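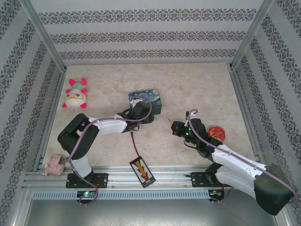 Westulitz Puts Two-Arm Robot Cells on Returns Sorting at Elturton; Shift Roles Redrawn From January

ELTURTON, 22nd February. Westulitz, a contract handler of returned consumer goods, has completed the first stage of its bench automation program at the Elturton returns center. Paired robot arms now take part in the sorting of small mixed items, a task previously done by hand at standing benches. The first 4 cells entered shift use in January. A further 6 are planned for the same hall.

Each cell consists of two arms mounted on a shared aluminum rail at the front edge of an enclosed work area. The arms have grippers and are supplied by Priedītis under a service agreement that covers spare servos, cable sets and grippers. Control boards are placed at the rail, where a technician can reach them without entering the work area.

The items handled at Elturton follow no fixed pattern. A single returns carton may hold a plush toy, a decorated tin, a coaster and a loose battery pack with its leads attached. Conventional sorting equipment at the site is built for cartons and flat parcels and does not accept such goods. The cells are assigned to items that one gripper can lift or that two can hold between them. Anything heavier, leaking or sharp stays with the manual line.

"The difficulty in returns is variety," said Ankit Ahuja, head of process engineering at Westulitz. "We set the cells up with the goods that come through the door, including soft toys and items with trailing wires. Parts that are all the same shape would have told us very little."

Battery packs are handled under a separate rule. The arms may move a pack within the work area but do not place it in an outbound tote. A trained operator checks the leads and casing, then clears the pack by hand. The rule applies on all shifts and will remain in force during the second stage.

Changes to Shift Work

Operators on the small-goods line previously spent a full shift lifting, turning and placing items. Under the revised schedule, one operator supervises two cells, loads the work area, resolves stopped picks and makes the final grading decision. Grading has not been automated. The operator decides whether an item is resold, repaired or scrapped.

A total of 13 employees have finished the cell operator course, which covers safe stop, gripper change, cable inspection and basic fault reading. Those who complete it move up one pay step. Employees who prefer bench work may stay on the manual line, and Westulitz states that no positions at Elturton are being cut as part of the program.

"The lifting has gone down and the deciding has gone up," said Abdelghani Abdel Hamid, shift lead for small goods. "In the first weeks people were walking over for every stopped pick. We changed the alert so it waits for the arm to try again, and that made the job easier to live with. The reach over the front rail is still too long for shorter colleagues, and we have asked for a lower stand."

A height-adjustable stand is on order and will be fitted to existing cells before new ones are installed.

Next Stage

The second stage adds the remaining cells and extends the list of approved item types to 200. New types are added after a supervised trial on the day shift, signed off by both process engineering and the shift lead. Westulitz will then review whether the same layout suits its Storndale site, where ceiling height and floor loading differ. No date has been set for Storndale.

About Westulitz

Westulitz receives, grades and redistributes returned consumer goods for online and store retailers. The company operates sites at Elturton and Storndale.

Press contact: Westulitz Communications, Elturton Returns Center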